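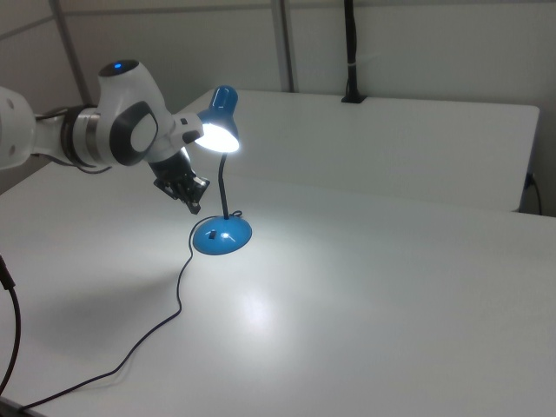

Tanner Tremblay replied that he would not sign for a second arm on the strength of one lamp, and asked for the ticket to stay open until the quote made sense.

Ticket: Second cell for small-lamp handling, quote review
Site: Flallalton
Status: Open, waiting on vendor
Opened: 1 November 2025

Entry 1
The Zikden quote came in with three parts lumped together: arm, gripper and "integration." I asked for them split out. What came back was the same total with more lines under it. Integration is still one line and it is still the biggest. I can't tell if it covers wiring, programming or somebody's hotel.

Entry 2
Checked the gripper line. Unit price is $3,501, and spare fingertips are $179 a set. The quote allows 2 sets for the year. On what basis? We have no wear numbers of our own for glossy painted parts, and the vendor's wear numbers are for cardboard. Asked Zikden for anything on paint or plastic. If they have nothing, I'd like them to say so in writing.

Entry 3
Cord handling. The sales sheet assumes the part is rigid. A desk lamp has a gooseneck and a power cord, and the cord goes where it wants, in our case down across the table to the front edge. Nothing in the quote mentions cord routing, a clip, a second fixture or cycle time with a cord attached. I see two ways this goes. Either it's left out and shows up later as a change order, or they think an operator will tidy the cord every time, and then I don't know what we are paying for.

Entry 4
Lighting. If we want the lamp switched on during handling, the bulb throws a bright spot on a white tabletop. The vision package (optional, priced separately, of course) has not been shown to us under those conditions. Requested a trial with the lamp lit and again with it off, same table color. Zikden offered a video. A video is not a trial.

Entry 5
Reply from Zikden, pasted from email: "Our standard cell has performed well with a wide range of consumer goods. We would be happy to discuss a site-specific study."
The study is $1,271. Asked whether that comes off the price if we buy. No answer yet.

Entry 6
Got a comparison from Brandia. Arm price is higher, but integration is broken into days and each day has a task against it. They also list a table-edge post and mount as its own item — small thing, but at least I can see it. Their lead time would put us into August. Tanner says August is fine if the numbers hold. I'm less sure they will, as Brandia left out the enclosure panels completely and we would need those before anyone switches it on.

Entry 7
Someone in planning suggested we fold this into the Xaba budget and skip the review. No. Xaba was approved for packing equipment, and if this cell underperforms we'd be explaining it out of the wrong account.

Needed before this can close:
Integration split by task, from Zikden
Lit and unlit trial, with the cord on
Written answer on the study credit
Enclosure price from Brandia
Fingertip wear data on painted parts, or a written statement that there is none

Entry 8
Zikden called to say the quote expires soon and the discount goes with it. I asked for the extension in writing. Leaving the ticket open and the purchase request on hold.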